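Is a simulated run any good as evidence for handling rules?

Posted in Automation > Rules and Good Practice
Asked in July, viewed 36 times

Florence Leclerc

I look after the written handling rules at Vadham, a small shop that fits out test kitchens. We have one arm on a counter and a two-page document that says what it may and may not do near people and breakables. The rules are plain enough: approach from above with both fingers clear of the item, close, lift, don't carry over anything you wouldn't want hit, don't release over an edge or an opening.

Our integrator, Kostiuk, now wants to replace most of our bench checks with simulated ones. Their tool is called Fuvo. They sent a report with 31 runs in it, every one marked "pass," and a cover note telling me this is standard practice now. Maybe so, but when I asked which standard, the reply was a link to their own brochure.

The approach check doesn't bother me much. You can see where the fingers are before they close, and the rule is about exactly that.
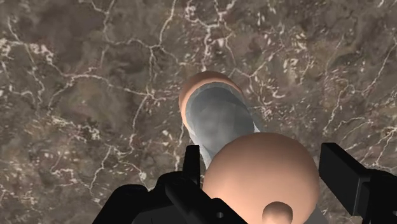
Approach check, fingers on either side, not closed yet. The left one sits closer than the right.

My rule says "both fingers clear" and doesn't say by how much or whether the gap has to be even. The report calls it a pass. I suppose it is, the way we wrote it.

The carry check is where I start to lose faith. As far as I can tell, the tool looks at whether the item is between the fingers and off the counter, and that's the end of it. Whether the item is over stone or over a hole doesn't seem to enter into it. 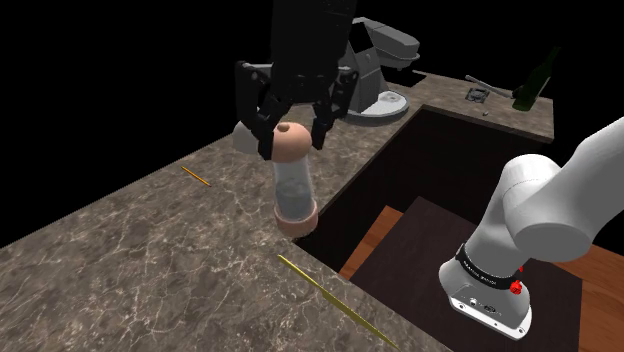 What I'd like to know

Is there a rule anywhere, or even a decent habit, for how much of a handling procedure you can sign off from simulation? And has anyone here been told "it's standard" and then been shown the standard?

I have to give Kostiuk an answer before they bill for the second batch.

Bedo
Member, 23 posts

Depends what you're signing off. I'd split your two pages into things that are about geometry and things that are about force, friction or people. Geometry (where the arm is, what it's above, whether it crosses a line you drew) simulation does fine, provided someone measured your real counter and didn't eyeball it. Grip is another matter. A simulated gripper holds whatever the contact settings let it hold. I've watched one carry a full jar by the lid and get a green check mark.

On the carry picture – tilted item, bottom ring just past the front edge of the counter, dark opening under it. By your own rule that's a stop if it lets go there. Carrying across is a different thing from releasing, and your rule as quoted only covers releasing. So the tool may be doing what you wrote. Fix the wording first, then argue with the vendor.

What I'd ask them for:

Friction and mass values for each item, with where the numbers came from.
The pass condition in words, one sentence per check. If they can't write the sentence, the check is no good.
The failed runs. A report with no failures in it is an ad.
A bench repeat of some runs that you pick, not them. We do up to 13 and stop when we're bored or alarmed.

As for a published standard that says "this much simulation is enough," I've never been shown one that said it in so many words. There are safety standards that apply to the real cell and your real risk assessment, and whoever signs that should be reading them. A brochure isn't one.

tallgrass_v

just use the sim, everyone does. real tests are slow and you break stuff

Florence Leclerc

Thanks, Bedo. You're right about release versus carry, and I've changed the line to "don't carry or release." I asked for the pass sentence. For the carry check they wrote "object is grasped and lifted." So I went back through the stills with that in hand.

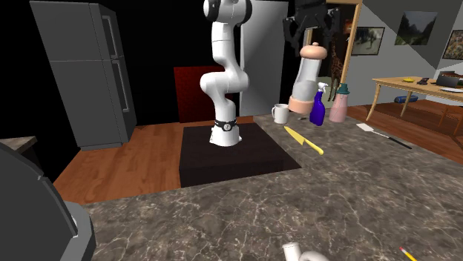 Carry check again. Pepper mill in the air over the spray bottle and the pink bottle.

Two things. It's above other items, which my page says to avoid. And from this angle I can see the mill just below the gripper and slightly left of it, and I couldn't swear to you the fingers are on it. It might be the view. A person checking on the bench would bend down and look from the other side.

tallgrass, on our bench, slow is the idea.

Bedo
Member, 23 posts

Ask for a second camera on that same moment, and the contact readout if the tool keeps one. If they say "grasped" is worked out from height alone, you have your answer about batch two. I'd also write "above" properly: over any part of another item, at any height, or pick a clearance and put a number on it. Otherwise they'll tell you it was well clear.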